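Stop tuning the planner and go read the logs

1 Sep 2021

I've been writing pick-and-place code for kitchens since May, all of it in simulation, and I have an opinion that's going to annoy a few people on the Posstead forum. Most of us spend way too long picking a motion planner and hardly any time on the boring tools that tell us what the planner did.

My kitchen for all this is a rendered one, with a marble counter, a cooktop and a white arm.
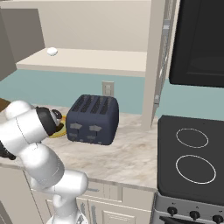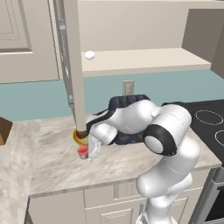 I started out like everybody does. I had Werard doing the planning, I didn't like the paths it gave me, so I swapped in Tratard and spent a whole week on its settings (smoothing, step size, the collision padding, all of it!). Then I ran 2,000 episodes overnight and felt pretty good about myself until I opened the results. It was 344 failures, and my log had the same word next to every single one: "failed." Great, thanks.

So I quit touching the planner and wrote a dumb little replay viewer instead. I call it Moon, for no good reason. It lets me scrub back through a run and see three things side by side: where the perception code thought the object was, where the simulator says it was, and what the controller was being asked to do at that moment. It's ugly and the slider sticks.

And wow, did I have it wrong. The planner was fine in nearly all of those runs. It was getting a pose that was several frames old, and it made a lovely path to a spot where the object used to be. I could have tuned smoothing until I retired and never fixed that. The fix was a timestamp check, maybe an hour of work with lunch in the middle.

People tell me a simulator makes this stuff easy, and sure, having the true position handed to you is a luxury. But then why do so few of us save it? Disk space is cheap. My last batch was 3,130 runs and I kept everything, down to the gripper commands, and I've already gone back to it twice for bugs I didn't know I had.

I still like a good planner, and I'll probably go back to fiddling with Tratard this winter. I just want the error message to say something first.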